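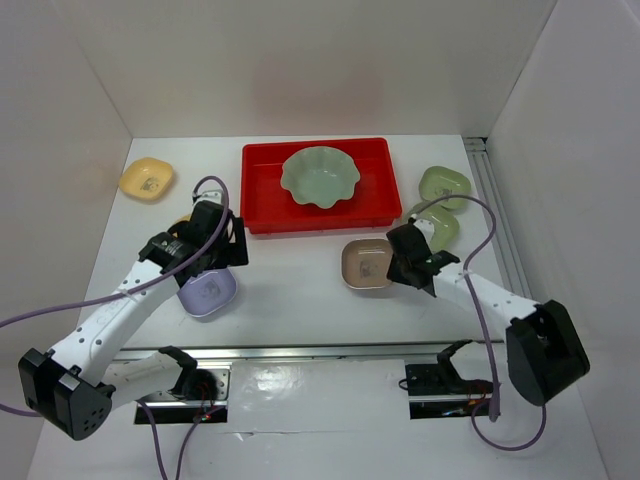 Pludeck Housewares Club: Member Reviews

Rilitz stackable dinner set, after one winter of use

I bought the Rilitz set in August to replace a mix of plates that had stopped fitting in the cupboard. It comes with dinner plates, side plates, bowls and mugs. I paid $72 at Seppälä, where it had been marked down. The full price is more than I would pay for everyday dishes.

The glaze has held up well. We run the dishwasher every night, and the only marks are gray lines on two of the dinner plates from steak knives. A paste of baking soda took most of that off. The mugs get too hot to hold in the microwave, even at one minute, so I heat milk in something else.

Stacking is the main selling point and it mostly works. The plates sit flat and don't rock. The bowls nest, but the top one sticks if you put them away damp. I had to run warm water over a pair to get them apart.

A dinner plate weighs 732 grams on my kitchen scale. My old Enier plates weighed 689. That doesn't sound like much until you lift a stack of six onto a high shelf. I moved ours down to the drawer by the stove, which needed a rubber liner to stop them sliding.

The side plates are a bit small. They take a slice of toast, but a sandwich hangs over. The bowls are the best part of the set. They are deep enough for soup and wide enough for pasta, and the foot stays cool enough to carry to the table.

One mug arrived with a chip in the handle. Seppälä sent a new one in nine days and didn't want the old one back. Single pieces can be ordered, though shipping on one plate was around 40 percent of its price, so it makes sense to wait until you need a few.

I would buy the plates and bowls again and skip the mugs. If you have weak wrists or only high cupboards, pick up a plate in the store first. The set is sold in white and dark blue. Ours is white, and coffee stains rinse off if they haven't sat overnight.

Rating: 4 out of 5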